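Questions we hear most about Mitum phone repairs and trade-ins

Last updated: June

How long does a screen replacement take?
Most of them are done in 60 minutes, so plenty of people drop the phone off, go and have a coffee, and come back for it. If we're waiting on a part we'll tell you before you hand anything over, and you're very welcome to keep using your phone until it arrives.

Will I lose my photos?
You shouldn't, but please do make a backup first - we ask everyone to, even for something as small as a charging port. If you're not sure how to do it, come in a little early and one of us will gladly sit down with you and go through it.

What does a repair cost?
A new battery is $87 for most models, fitting included. Screens vary quite a bit, so bring the phone in or call us with the model name and we'll give you a price while you're on the line.

Do you need my passcode?
Only if we have to test something that sits behind the lock screen, and you can always type it in yourself at the counter if you'd feel better doing it that way. 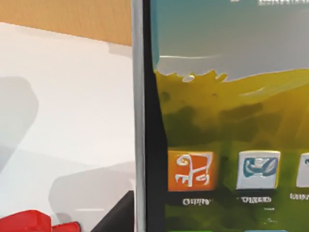
A phone, up close.

Can I trade in a phone with a cracked screen?
Yes, you certainly can! You'll get less for it than for one in good shape, of course, but do ask. Please sign out of your accounts before you bring it over - we can't accept a phone that's still locked to somebody.

Who do I talk to about a repair I've already had?
Ask for Leokadia Walczak at the front desk, or call and dial extension 3217. Have your ticket handy if you still have it, and don't worry too much if you don't.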